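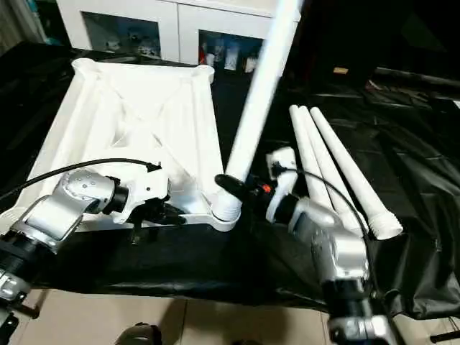
Figure 7-1. Fitting a screw-in leg. The left gripper holds the near edge of the frame and the right gripper turns the leg.

Section 7. Your First Two-Handed Jobs

By now your Cao two-arm kit should be bolted down, powered up and through its warm-up routine, and if you've made it this far without skipping any pages, well done! This section walks you through the starter jobs in the Household Set. We suggest you do them in the order given, even if you're itching to get to the one you bought the kit for. The Flusteck controller saves your settings as you go, and the later jobs borrow quite a lot from the earlier ones.

Before you begin

1. Cover the work surface with a dark cloth or sheet. White parts on a light tabletop are hard for the head camera to pick out, and a dark covering makes life easier for everybody. Wrinkles are fine. Big folds that stand up higher than your parts are worth smoothing down.

2. Check that the cable at each gripper has enough slack to follow the arm all the way out and all the way back. Move both arms by hand, slowly, with the motors off.

3. Set the speed dial to 2. You can go up later, but please stay at 2 for the whole first session.

CAUTION: Keep hands, sleeves and hair out of the reach of the arms whenever the status light is green. If you need to move a part, press Pause first and wait for the light to change.

7.1 Screw-in legs

4. Lay the frame upside down with one corner toward the right arm. Put the spare legs off to the right, side by side, with the threaded ends toward you.

5. Choose Legs from the job menu and press Start. The left gripper takes hold of the edge, and the right one brings a leg to the socket and turns it.

6. Watch the first few turns closely. If the leg starts in crooked, press Pause, back it out by hand and press Resume. Forcing a crooked thread can spoil the socket, and then no amount of turning will make it right.

NOTE: Error 373 means the turning force went over its limit. Nine times out of ten it's a crossed thread. Clear the error, loosen the leg and try again.

7.2 Trays and bottles

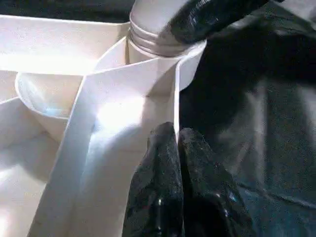 Figure 7-2. Wrist camera view. Gripper fingers next to the center divider of a tray.

Trays with tall dividers look simple, and they do trip people up now and then. The fingers need room on both sides of whatever they're about to close on, so take your time with the approach.

7. Open the wrist camera view on the controller. You'll be steering by that view from here on, as the head camera can't see down between the walls very well.

8. Lower the gripper in small taps of the Down key until the finger tips are below the top edge of the divider. Stop if either finger touches a wall.

9. If your bottle has a threaded neck, grip it above the threads where the plastic is smooth. The rubbery pads hold better there.

NOTE: Glossy white plastic under a strong lamp can wash out in the wrist view until the edges go soft. Turn the lamp to the side, or lower the exposure setting to 11, and the edges should come back nicely.

7.3 Tall parts close to the camera

Sooner or later something large and pale will end up right in front of the wrist camera and block most of what you'd like to see. Don't worry, and please don't reach in to move it.

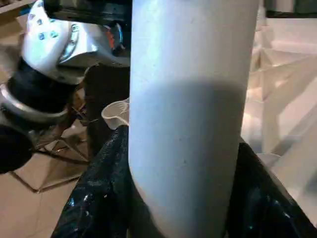

Press Hold, switch to the head view and have a good look at where both arms are before you do anything else. Then back the wrist away in short steps until the view opens up again. Small lightweight things, such as measuring cups, are best put away before you start, as an elbow can sweep them off the table while you're busy watching the grippers.

7.4 Wiping and working with cloth

10. Stand the stool upside down so the underside makes a shallow box, and lay a soft cloth inside.

11. Choose Cloth, set the grip to Light and press Start. Keep an eye on the legs as the arms come in from either side - they stand right where an elbow likes to swing. 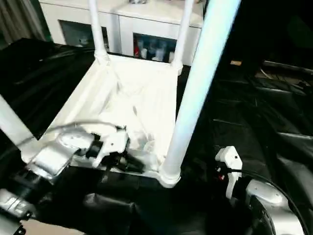
One owner in Greltport wrote to tell us that the Light grip kept dropping a thin cotton cloth, and that a thicker one from the kitchen drawer cured it straight away. We've since tried the same thing at our Zotedwood workshop and we agree, so if your cloth keeps slipping, go thicker before you go up a grip setting.

12. When the job is done, press Park and wait for both arms to come to rest before you lift the stool away.

Settings for cloth jobs are stored under Soft Items, and Section 8 explains how to copy them to a second controller.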